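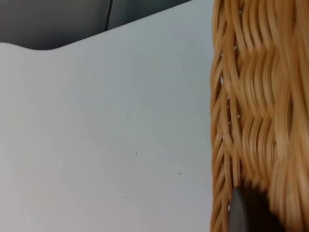
Basket Day at the Carretero Workroom, Ostau

The Carretero workroom in Ostau opened to the public on Tuesday and I went along for the morning. It sits behind the old Turkura feed store, with parking on the gravel beside it. Entry was free. A printed price list was handed out at the door.

Eirlys Sayce ran the first talk. She has been weaving for most of her working life and spoke for half an hour without notes. Her subject was the side wall of a basket, and what to check before you buy one. She wants the strands to lie close together, and she looks hard at the edges, where a poor weaver leaves ends that catch on sleeves. She told us to run a thumb down the edge slowly. Several people did, and the line moved slowly as a result.

The honey-tan basket on the white table was the one I kept going back to. Its strands are thin and the weave moves in waves, so the side has a lot of colour in it for something that is all one material. I asked whether it was cane or synthetic and was told to wait for the afternoon talk, which I had to miss.

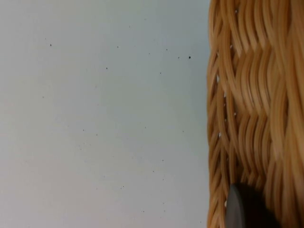
Wavy weave on the side of the basket, with the white tabletop beside it.

Up close the bundles sweep one way and then the other, a bit like braided hair. The strands wrap tightly at the edge and make a row of small bumps. The surface has a shine to it, and the gaps between strands look a dark amber.

Cayetano Olmedo looks after orders. The workroom sold 1,493 baskets last year and 1,512 the year before, and he put the drop down to a long wait on materials. Most go to shops under the Farnenow label. He would like to reach 3,000 but said they would need a second room and more weavers first.

Tea and fruit loaf were served at eleven. The loaf ran out early. Seating was short as well, and a few of us stood by the window with our cups.

The next open day is in June and will cover handles and lids. Bookings are taken at the front counter. Wear closed shoes, and bring cash if you plan to buy, as the card machine was down for most of my visit.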